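About Fledley

Apr 12, 2019
By the Fledley desk

Every party that has ever asked for a vote in Panar has printed a manifesto, and most people we know have never read one to the end. We can't blame them. They are long, they repeat themselves, and the parts that would tell you something are usually tucked behind a letter from the leader. Fledley began when a few of us sat down with a stack of old ones and tried to work out what had come of them.

We are a small website that keeps track of election promises in Panar and the neighbouring district of Haruna. We write down what was promised, in the words used at the time, and then we go back and look. It is slow work, and a good deal of it is dull. We have never been told by a candidate that they are pleased to see us.
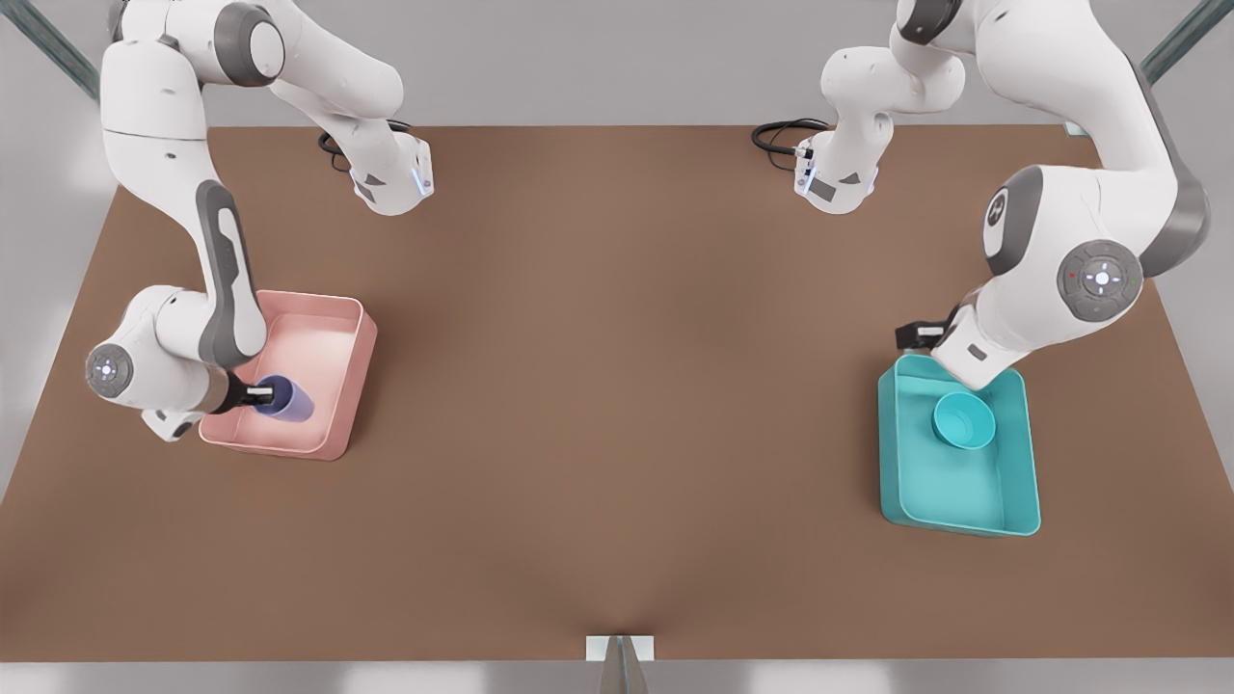 What we count as a promise

Politicians are careful people. "We will build a new clinic at the east end of Haruna" is a promise. "We are committed to exploring better health provision for all communities" is a noise. We list the first kind and leave out the second, and we get complaints about this from all sides, mostly from party offices that would like credit for having been committed to something.

Our rule is that a stranger should be able to go and check. If you could stand somewhere, or ring somebody, or open a public document, and come away knowing whether the thing was done, it goes on the list. "Restore the late bus to Haruna" goes on. "Put young people at the heart of everything" stays off, and so does anything with the word "vision" in it unless it concerns an eye hospital.

After the last district election we read 400 pages of manifestos, leaflets and speeches and came out with 43 promises that passed. Readers have told us that is a poor return. We agree, and we'd ask them to take it up with the authors.

What happens to a promise after that

Each one gets its own page and one of five labels: kept, partly kept, under way, no sign, or broken. "Kept" means it exists and does what was said. A road that has been opened by a minister and then closed again the same week for more work is under way, whatever the ribbon says. "Partly kept" is the label we argue over most, and we've come to distrust it. It is very comfortable for everyone. A party that promised a school and delivered the fence likes being told it has partly kept its word.

"No sign" means we have looked and found nothing. It doesn't mean nothing is happening. Quite often an official will write to us to say that plans are well advanced, and we print the letter in full and leave the label where it is. If the plans are so well advanced, they can send us a page of them.

We change labels when the facts change, and the old label stays on the page with a line through it. Some parties hate this. They would like "broken" to vanish on the day the work is finished, six years late and under a different government. We think the six years are part of the story.
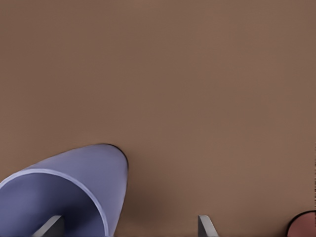

Deadlines cause us more trouble than anything else. A party will say a market is coming and leave off the year, and then each year it isn't there can be called early days. We asked every party in the district to put a date beside each pledge before the June campaign, and two of them did, for a handful of items, and one of those then asked if the dates could be "indicative". An undated pledge is a lot like the blue cylinder lying on the brown table in the picture. It is wide open at the near end, so anyone can put their hopes in, and the far end is rounded off and shut. We now mark such promises "no date given" in the heading, so that readers can see from the start what they are dealing with.

Who pays for this

You should ask that of any site that writes about politics, and you should be suspicious if the answer is long. Ours is paid for by readers, most of whom give small sums every month. We don't take money from parties, candidates, sitting members, public bodies or firms that hold public contracts. Nor do we take it from anyone who wants to stay unnamed. We turned down a large gift last year from a "friends of Panar" group that couldn't tell us who the friends were.

No single giver may supply more than a small share of what we spend. We picked that rule ourselves and we could change it ourselves, so treat it with the same doubt you'd bring to any other promise. The list of givers is on the site and the accounts are next to it. Check them.

We carry no advertising at election time. For the rest of the year we carry a little, and we aren't very good at selling it.

What we don't do

We don't tell people how to vote. We are asked to, often by people who are quite sure what we'd say. A party can keep all its promises and still be wrong about everything, and there are some pledges on our list that we'd be happy to see broken. That is for voters to sort out.

We don't do private lives. If you want to know who was seen at dinner with whom, Dramasex has been covering that side of Haruna politics for years and does it with far more energy than we could. We have been sent tips meant for them, and presumably they have been sent spreadsheets meant for us.

We don't give marks out of 100 either. Plenty of people would like us to, and a score would be easy to print on a leaflet, which is exactly our worry. A promise to paint a bus shelter and a promise to bring piped water to a village would each count as one, and the party with the most bus shelters would win.

Where we go wrong

We have got things wrong and we will again. We once listed a bridge as broken that had been built, in another place, under another name, and it took a rather cross reader to point it out. We have also been too kind – an early page called a library "kept" on the strength of a press notice, and when one of us finally went there the doors were locked and the shelves hadn't come. Since then at least two of us have to sign off every "kept", and one of them has to have been there.

Corrections go at the top of the page they belong to. We don't tuck them away at the bottom or wait for a quiet day.

Sending us something

If you have an old leaflet, a recording of a speech or a letter from a candidate, we'd like a copy, above all if it comes from a village meeting where the press wasn't asked along. What is said in those rooms is often much bolder than what gets printed. Tell us where and when it was said. We'll try to find a second source before using it, and if we can't, it stays in the drawer.

Parties may write to us too. We read everything, we reply to most of it, and we'd be grateful if the reply we are being asked to publish could answer the question that was put.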